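Grasp Data Working Group, Dririmthorpe lab – minutes, May

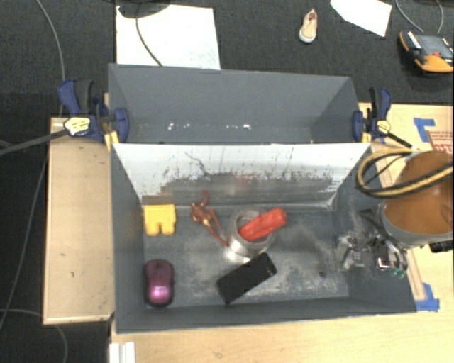 Fig. 1. Station with front and rear bins clamped in line, mixed objects in the front bin.

Present: A. Quiambao (chair), Zoubi integration team, Farkik labeling team.

1. Collection status
Zoubi reported 2,839 pick attempts logged for the Rarero set. Of these, 2,065 passed review and 806 were rejected, mostly for missing gripper state. The other attempts are still in the queue.

2. Object mix
Farkik asked for more thin-limbed and reflective items. Quiambao noted that round metal containers give poor depth readings at the rim, more so with another object lying across the opening. Agreed to keep such overlaps in the set and tag them "stacked."

3. Bins
The panel between the bins is scuffed along its lower part. Zoubi proposed replacing it. Not agreed – a change now would split the background statistics. Revisit after the next training run.

4. Labels
19 episodes carry the wrong target bin. Farkik to correct before export.

Actions
Quiambao: revise tag list.
Zoubi: fix gripper state logging, clear the review queue.
Farkik: item 4.

Meeting closed 11:40.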